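Sunday, and I am still in my slippers at eleven, which is how I know the week finally let go of me. I promised a few of you I'd write about the choir thing, so I've got coffee and half a stale Fiore bun and I'm going to do it before I lose my nerve.

So! I joined a choir. In January. Me, who mouthed the words to "Happy Birthday" for most of my adult life because a music teacher once asked me to "just sway, dear."

Carmela Costa talked me into it. She's been singing alto with the Woltside people for years and she kept leaving the flyer on my kitchen counter, and then one Tuesday she simply drove to my place and honked until I came out. I didn't even have the right glasses on. I spent the whole first rehearsal holding the sheet music at arm's length like somebody reading a thermometer.

Things I did not know about choirs:

- You stand up a LOT. I thought there would be chairs. There are chairs, they're for your coat.
- Everyone has a pencil. If you don't have a pencil, three people hand you one.
- The warm-ups are ridiculous. We did one where you pretend to be a siren, and then one with your tongue sticking out, and I laughed so hard I got the hiccups and had to go stand in the hallway.

Our director is Apostolos Sotiropoulos, and he's tiny and very polite and terrifying. He never raises his voice. He just stops, looks at the ceiling for a bit and says "again, from the pickup," and you want to crawl into the piano. But on my second week he put me next to Ada Sartori, who has the steadiest voice I've ever stood beside, and told me to listen more than I sang. Best advice I've had in ages. I'd been so busy worrying about my own noise that I hadn't heard anybody else's, and once I did, I could sort of slide in under Ada and stay there (mostly). 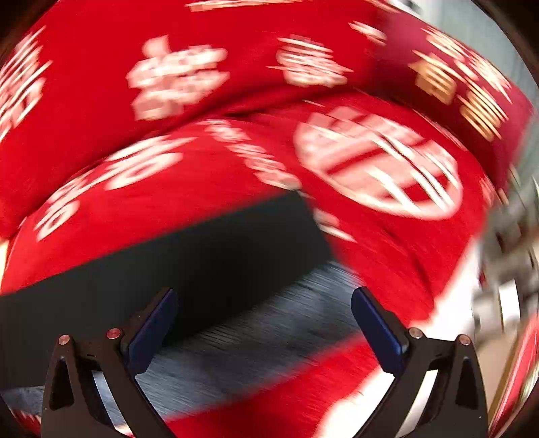 *Photo: Florêncio Salgado*

The piece that's eating us alive right now is a folk song arrangement called "Doltanitz." It has 577 measures if you count all the repeats, which Concetta Rinaldi did, in pencil, on the back of her folder, during the tenor section's bit. It starts out so gently that you think, oh, this is nice, I can do this. Then around the middle the altos have to come in on the off beat while the sopranos are doing something completely different right over our heads, and there's a page turn exactly there. Exactly there! Who prints a page turn there? I've taped a photocopy of the next line to the bottom of my page and now half the row has copied me, so I feel like I've made a contribution.

The words are also a problem. We learned them by sound, and I practice in the car, and I'm fairly sure I've been singing one of the verses with a word from the wrong verse since the start. Carmela says if you open your mouth wide enough on the vowels it doesn't matter. Apostolos does not share this view.

What I wasn't ready for is how tired it makes me, and how good that tired is. I get home at ten, I eat cereal standing up, and my ribs ache a little from all the breathing. Then I lie there with the alto line going round and round in my head. It's never the tune, by the way. You spend two hours next to the prettiest melody you ever heard and what follows you home is eleven bars of the same note.

Last Tuesday something clicked. We ran the slow section without the piano, and there was this chord at the end that just hung in the room. I don't know how else to say it. I had goosebumps up to my ears. Ada elbowed me, very gently, and kept looking straight ahead. Even Apostolos waited a second before he picked on the basses.

The spring concert is at the Ruden hall, which seats 200, and I have already decided to look only at the back wall. I've been told to wear flat shoes, bend my knees a little and eat something beforehand, but no cheese. (Apparently cheese is bad for the voice? If any of you sing and know whether this is true, please tell me, I had a whole plan involving a grilled sandwich.)

My sister wants to come and bring the kids, and I've said yes to that and then no and then yes again. She remembers the swaying years. I've warned her that the program is long and she can't wave at me.

Anyway, the coffee's gone cold and I have to go practice my off-beat entrance with the radio turned off. If you've got a good trick for counting rests, leave it in the comments. I'm using my toes at the moment, and I run out of them on page 3.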